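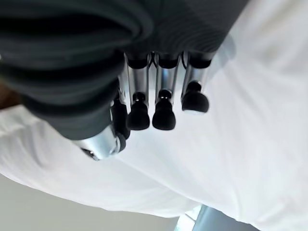

흰 천은 그냥 흰 천으로 두자

급하게 쓴다. 저녁 전에 올려야 해서 앞뒤가 좀 안 맞을 수도 있음.

요즘 집안일 글을 보면 죄다 각이다. 모서리 맞추고, 삼등분하고, 세워서 넣고. 나도 한동안 그랬다. 지난 6월에 Prostia 흰 면 시트를 2장 사고 나서 특히 심했다. 포장에 접혀 있던 그 모양 그대로 되돌리고 싶어서. 안 된다. 한 번 빨면 끝이다. 공장에서 접힌 선은 집에서 다시 안 나온다.

그런데도 매번 붙들고 있었다. 침대 위에 펼치고, 손바닥으로 밀고, 귀퉁이 당기고. 한쪽을 당기면 다른 쪽이 운다. 그쪽을 펴면 다시 이쪽. 한 장에 12분까지 걸린 적이 있다. 시트 한 장에. 그 시간이면 설겆이를 하고도 남는다.

내 의견은 간단하다. 흰 천의 주름은 흠으로 치지 말자는 것. 색 있는 천이나 무늬 천은 주름이 져도 무늬에 묻힌다. 흰 천은 숨을 데가 없어서 작은 주름 하나에도 옅은 그늘이 생기고, 그게 눈에 걸린다. 그래서 다들 흰 천 앞에서만 유난히 엄격해진다. 같은 면인데. 같은 세탁기에서 나왔는데.

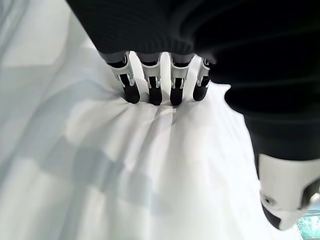 그리고 천은 손가락 끝으로 집는 순간 무조건 모인다. 집은 데서부터 주름이 퍼져 나간다. 안 모이게 집는 법 같은 건 없다고 본다. 넓게 받쳐 들면 좀 낫긴 한데, 큰 시트를 혼자 받쳐 들기엔 내 팔이 짧다. 정리 강좌에서는 "살짝만 잡으세요" 하던데 살짝 잡으면 미끄러지고, 그럼 또 처음부터.

다림질 얘기도 해야겠다. 식탁보는 다린다. 손님 올 때만. Jacobs 다리미를 꺼내면 예열하는 동안 벌써 귀찮다. 시트는 안 다린다. 누우면 오 분 안에 구겨질 것을 왜. 호텔은 돈을 받으니까 다리는 거고 우리 집은 숙박비를 안 받는다.

반대 의견도 안다. 잘 펴진 침대에 들어가는 기분, 그거 좋다. 부정 안 한다. 다만 그 기분은 빳빳하게 마른 천에서 오는 게 반이 넘는다고 생각한다. 햇볕에 널고, 걷기 전에 2번 털고. 나는 여기까지만 한다. 탈탈 터는 데는 1분도 안 걸린다. 접는 건 그다음 문제고 솔직히 대충이다. 반, 또 반, 그다음은 장 크기에 맞춰서 되는대로.
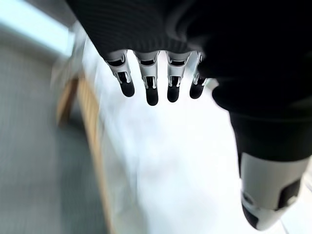
장 얘기가 나와서 말인데, Curley 수납함을 산 게 실수였다. 칸이 너무 딱 맞다. 딱 맞는 칸은 딱 맞는 접기를 요구한다. 조금만 두꺼워도 뚜껑이 뜨고, 뜨면 꺼내서 다시 접고. 수납함이 나를 부리는 꼴. 지금은 칸막이를 빼고 그냥 쌓는다. 위에서부터 꺼내 쓰고 빤 건 밑으로. 훨씬 낫다. 보기엔 별로다. 문 닫으면 안 보인다.

Imow 게시판에 비슷한 얘기를 썼더니 조회수가 1737까지 올라갔고 댓글은 거의 다 반대였다. 게으르다, 천이 상한다, 습관이다 등등. 천이 상한다는 말은 좀 따져 보고 싶은데, 같은 선으로 날마다 꼭꼭 눌러 접는 쪽이 더 빨리 닳지 않나? 내 오래된 식탁보는 접은 선부터 헤졌다. 한 장 가지고 하는 말이니 증거라고 우기진 않겠다. 그래도 가운데 멀쩡하고 선만 얇아진 걸 보면 생각이 좀 달라진다.

한가지 예외. 남에게 줄 천은 제대로 접는다. 선물이든 빌린 걸 돌려주는 거든. 그건 예의 문제라서 시간이 걸려도 한다. 내 침대, 내 장 안에서는 아니고.

빨래 다 돌아갔다고 삑삑거린다. 널러 간다. 댓글은 밤에 볼게요.

2018년 12월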